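The Valtwood Parts Tub – clip lid, 4 litre

Home / Storage / Tubs and boxes / Parts Tub 4 litre
Product code: VT-1010
In stock – leaves us next working day

I've been selling storage from a unit behind my house for long enough to have strong feelings about tubs, and this one is my favourite thing in the shop. It doesn't look like much. It's a clear-ish, frosty plastic tub with a lid that clips down on two sides, and I have more of them at home than I'd like to admit to on a public page.

I started stocking it after a run of bad ones. The old tubs (I won't name the maker, they know who they are) had lids that fitted beautifully for a month and then curled up at the corners like a stale sandwich. You'd press one corner down and the opposite one would pop up. I sent the lot back and went looking for something with a proper rim, and that's how I ended up with the Valtwood.

What it's like

The plastic is polypropylene, the slightly soft kind that flexes when you squeeze it and doesn't crack when you drop it on concrete. I've dropped plenty. The sides are frosted, so you can see roughly what's inside but you can't read the small print on it. Some people want glass-clear tubs and if that's you, have a look at the Skultari range further down the page, but do bear in mind the clear plastic is more brittle and shows every scratch. I like the frosting. My shelves look much calmer for it!

The walls slope in a little towards the bottom so that empties nest inside each other. Twenty nested tubs take up hardly more room than three, which makes posting them cheaper for me and storing them easier for you. The lids come in a separate stack. Please count both stacks when the parcel arrives, as I pack them by hand and late in the day I've been known to be a lid short. Drop me a line and I'll post the missing one the same week.

The base is flat. I know that sounds like nothing, but so many tubs have a raised bit in the middle where the moulding comes off, and everything round inside them rolls to the edges and sulks there. Beads, ball bearings, peppercorns, all of it. In the Valtwood things stay more or less where you put them.

The clips are the best bit. They hinge on a thick strip of the same plastic as the lid, so there's no pin to lose, and they close with a good loud snap. They're stiff for the first week or two. If you have sore hands, open and shut each clip a dozen times while you're watching telly and they'll loosen up nicely.

Sizes and details

Capacity: 4 litres, measured to the rim with the lid off
Body: frosted polypropylene
Lid: polypropylene, two side clips
Seal: none fitted as standard, see below
Stacks: yes, lidded, full or empty
Nests: yes, with lids off
Dishwasher: top rack only
Freezer: yes, but let it warm up a bit before you work the clips
Sold as: singles, or boxes of 20

I get asked about the seal a lot. The standard tub will keep dust and spiders out, and it'll keep your screws in if you tip it over. It won't hold water. If you're storing flour, seed, or anything the damp might get at, you want the gasket lid, which costs a little more and has a ring of grey silicone pressed into the groove. The gasket lid fits the same tub, so you can buy the plain one now and swap later.

How I use mine

In the kitchen I've got one for teabags, one for the children's packed-lunch bits and one that was meant for biscuit cutters and now has string in it. In the shed there's a row for seeds, sorted by sowing month, with the gasket lids on. September is the fullest one by a mile because I always save more broad beans and sweet peas than I could ever plant.

The rest live in the back room, where I mend things. I fix old radios and the odd kitchen timer, badly and slowly, and I keep one job to a tub. Everything that comes out of a case goes straight in – screws, knobs, the little felt feet – and a strip of tape on the front says what it is. When I come back to it after a month I've got the whole thing in one place. Before the tubs I used saucers, and I've drunk tea out of a cup standing on somebody's tuning dial.

They're sturdy enough to work on top of, too, which I hadn't expected. The rim is thick and the walls are ribbed just beneath it, so a tub makes a handy little riser for whatever you've got on the go. I wouldn't stand on one. I did once, to reach a cobweb, and it took my weight with a noise I didn't care for.

Stacking

Each lid has a shallow step that the base of the next tub sits in. With light things inside I'll go six high without thinking about it. With heavy things (nails, jars, coins) I stop at four, and I put the heaviest at the bottom. On a shelf deeper than your forearm, leave yourself a gap at the side to get your fingers in, or you'll be dragging the whole tower forward every time you want a drawing pin.

They go neatly on the Brerum shelf, which is the narrow steel one I sell for alcoves. I bought mine for tins of paint and it has had tubs on it ever since. Any shelf will do, though, so long as it's level.

Labels

Ordinary paper labels stick to the frosted sides well enough and then refuse to come off. Use masking tape if you change your mind as often as I do. A chinagraph pencil writes straight on to the lid and wipes off with a dry cloth, and I'll put a stub of one in with any box of 20 if you ask in the order notes. Permanent marker is permanent. I've tried everything on it and all I got was a grey smear and a headache.

Stick the label on the front, by the way, and never on the lid. You can't read a lid once there's a tub on top of it. I labelled 200 lids before this dawned on me.

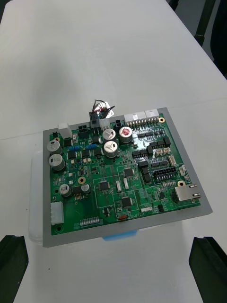
Green circuit board on its grey plate, resting on a frosted plastic container.

Cleaning and care

Warm water and washing-up liquid will do for nearly everything. Tomato sauce and turmeric will stain, as they do with every plastic tub ever made, and a day on a sunny windowsill fades the worst of it. Don't use a scouring pad on the sides. It polishes the frosting away in patches and you end up with a tub that looks as if it's got a rash.

If a clip does come off, let me know. The lids are sold singly at cost for exactly this, and you don't need to send the old one back. I'd sooner you bought one lid than binned a good tub.

Keep them off the top of the boiler. They don't melt, but they do go a funny shape, and once the rim's out of true the lid will never sit right again.

What else I stock in this line

Skultari Clear, 3 litre. The see-through one. Very smart on an open shelf, a bit noisy, a bit slippery when your hands are wet. The lids don't swap with the Valtwood, though plenty of people have asked and a few have tried.

Dương stacking tray. A shallow open tray with no lid, good for desk clutter or for sorting into before you tub things up. Two of them side by side sit on the Brerum shelf with a finger's width to spare. Comes in white only at the moment. There was a green, which I loved, and it'll be back if I can talk the supplier round.

Valtwood divider set. A cross-shaped insert that splits the tub into quarters. It's held in by friction alone, so small washers can creep underneath it if you shake the tub about. Fine for cotton reels, crayons and batteries.

Postage and orders

Singles go by ordinary post. Boxes of 20 go by courier and need someone in, or a dry porch you trust. If you're ordering for a school, a workshop or a stall and you want more than 400, please email before you pay so I can check what's on the pallet. I've a small unit and a smaller van, and big orders usually go out in two lots.

You can send tubs back within a month if they're unused. I'm not fussy about the packaging, just nest them and put some paper round the lids. I refund the day they arrive.

Seconds

Every delivery has a few with a scuffed side or a cloudy lid, and I put those by and sell them in bundles. They work exactly the same. They aren't listed on the site as they go too quickly, so add a note to your order saying you'd take seconds and I'll knock the difference off if I've got them.

Prices on this page last checked 01/07/2024. The gasket lid may go up a little when the next batch comes in, and I'll change it here first. Orders already paid for stay at the old price.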